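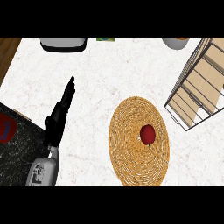

Marble countertop, seen from above.

Flultetti Media Spend Table
README, version of 2 Dec 2018

What is in it

One table, 524 rows, one row per media placement bought for restaurant and grocery clients by the agency Multura. Each row has a client code, a channel, a market, a start week, a planned cost and a billed cost. There are 17 channels, and the list is the agency's own. "Digital video" and "online video" are both on it. We asked what the difference was and got two answers, so we left them apart.

Where it came from

Multura exported the rows from its billing system in February and sent them to us as spreadsheets. We did not see the system itself. The export was described to us as complete. We have no way to check that, and the client codes skip in places, so treat "complete" as the agency's word.

What we changed

Dates were put into one format. Currency signs were stripped. Rows billed at zero were kept - 111 of them - although the agency suggested dropping them as "courtesy placements". A placement somebody received for free still ran, and taking those rows out makes the average cost look higher than it was.

Known problems

The "reach" column is an estimate supplied by the seller of the ad space. It is never lower than the planned figure in any row, which should worry you. Please don't build anything on it.

The "effectiveness score" runs from 1 to 7. It was filled in by the account team after each campaign, meaning the people who bought the ads graded the ads. We kept it for those who want to study how agencies grade themselves.

Markets are named by sales region. Floststead covers both the town and the outlying stores in some rows and only the town in others. Pringle has the same trouble, less often.

What it can and can't be used for

Comparing planned and billed cost by channel works reasonably well. Claims that one channel sells more sandwiches than another do not, whatever you may have read in a pitch deck. There are no sales figures in here at all.

Missing values

Blank means blank. In the planned cost column "0" may also mean blank, and we could not always tell which.

Updates

None planned. Multura has offered a newer export with a revised scoring method. We have asked to see the method first.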